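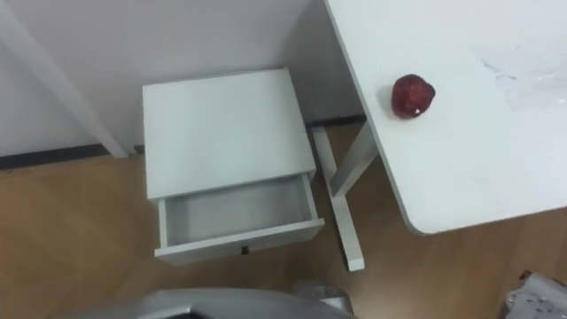

Lucero Restrepo comenta que a ella también le sale vacía la línea de tiempo de Sudán del Sur cuando filtra por el periodo del Condominio, y que con Etiopía no le pasa.

Gracias, Lucero, ¡menos mal! Ya pensaba que era cosa de mi navegador. Añado lo que llevo probado con el atlas histórico de Kekana, por si le sirve a soporte.

Ticket 2348
Estado: abierto
Módulo: líneas de tiempo, África oriental

Lo primero que hice fue borrar la caché y volver a entrar. Nada. Después quité el filtro de idioma (lo tenía en español) y ahí sí aparecieron las fichas, 477 en total, pero con las fechas bailadas: la independencia de 2011 salía antes que el acuerdo de paz de 2005, y la batalla de Omdurmán me la mandaba al siglo XX. ¡Pobre Kitchener!

Exporté la lista y la abrí en una hoja de cálculo. Las fichas que fallan son las que llevan dos calendarios, el gregoriano y el islámico. Las de la Mahdía casi todas, claro. Corregí 20 a mano, volví a subirlas y esas ya se ordenan bien, así que yo miraría por ahí.

2 de enero de 2020. Contesta Ravinder Dhillon, de soporte: han reproducido el fallo y viene de la actualización de septiembre, que lee el año de la hégira como si fuera el gregoriano. Me pide que no corrija más fichas a mano para no pisar su arreglo. Vale, paro (aunque me quedaba lo de Jartum a medias y me da una rabia...).

Segunda prueba, con el parche ya puesto: el orden está bien y el filtro del Condominio vuelve a dar resultados, de 1899 a 1956, como toca. Lo que sigue mal es el mapa, que al pinchar en Yuba me lleva a la ficha de Malakal. He abierto otro ticket para eso, el 816, y este lo dejo abierto hasta que Lucero confirme que a ella también le funciona.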